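Visit report: Bilevberg in April

Bilevberg sits at 600 meters, at the end of a single-track rail line. I spent two nights there in April, outside the ski season and ahead of the hiking season. Rooms are cheaper then and several services run on reduced hours, so check times before you book.

Getting there
The valley train leaves the main line at Masri and takes 90 minutes. Seats are unreserved. The left side going up has the river for most of the route. There is one toilet per train and no food on board. Tickets are sold from a machine on the Masri platform, which accepts cards only. From Bilevberg station the center is a ten-minute walk uphill on a paved road. A bus meets the Friday evening train but not the others.

Where to stay
The town has three small hotels, two of which were closed for the month, and a larger number of self-catering apartments. I booked through Ondunwood, a local agency that manages units on the east slope. The listings give floor area, bed sizes and stair counts, and the two units I was shown matched what was published. Each has a full kitchen.

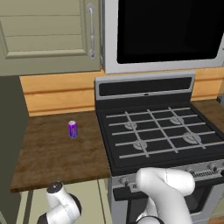

Kitchen render: green upper cabinet, over-the-range microwave, wood-grain countertop.

Check-in is by key box from 3 p.m. Heating is included in the rate until the end of April and metered after that. Bed linen is extra. The supermarket by the station closes at 7 p.m. and does not open on Sunday, so anyone arriving on the last train should bring supplies.

The ridge walk
The main route climbs from the church to the upper hut at 2,000 meters. In April the path was clear as far as the tree line and under snow above it. I turned back there. Marking is good, with numbered posts at every junction, and post 123 is the last before the snow line. Allow three hours up to that point and two down. There is no water along the way.

Guided walks are run by Chaminda Khan, who also keeps the path conditions board outside the town hall. The board is updated each morning and was more accurate than the regional website during my stay.

Foton museum
The Foton is a small museum of survey instruments and early mountain photography in the old customs house. Labels are in two languages, including English. The upper floor, with the glass plates, is reached by stairs only. One hour is enough. Last entry is at 4 p.m.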